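Plarkodel User Forum > Teaching and Teleoperation > Plate placement, remote demonstrations

Flurina Hauser
Our laboratory is preparing a set of 500 remote demonstrations in the Clilgate simulator. The operator brings a 96-well microplate to a rectangle of blue tape on a perforated board and sets it down inside the outline. To date 104 have been accepted. I would welcome the views of members on whether operators should align the plate before descending or correct during the descent. 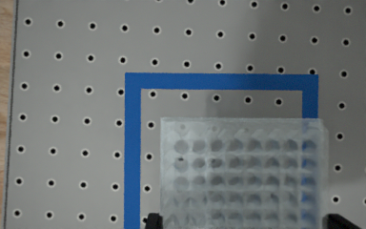

Our present instruction is to align the left side first and to release only when the plate lies within the tape on all sides. Operators report that the wrist view makes the right side difficult to judge.

reisinger_lab
We require alignment before descent. Late corrections taught our policy to hesitate above the board, and 14 of our early recordings were withdrawn for that reason.

ziltis_ops
I must respectfully disagree. A set containing only clean approaches gives the policy no example of recovery. Our set of 1,535 demonstrations includes late corrections, and we would not remove them.

reisinger_lab
Recovery should be recorded separately and labeled as such. Mixing the two makes review very difficult.

Flurina Hauser
Thank you both. Would a fixed pause before descent be acceptable?

ziltis_ops
In our experience the policy learns the pause as well. Please trim it before training.

Flurina Hauser
Noted. We will label corrected approaches from November onward and keep the existing recordings unchanged.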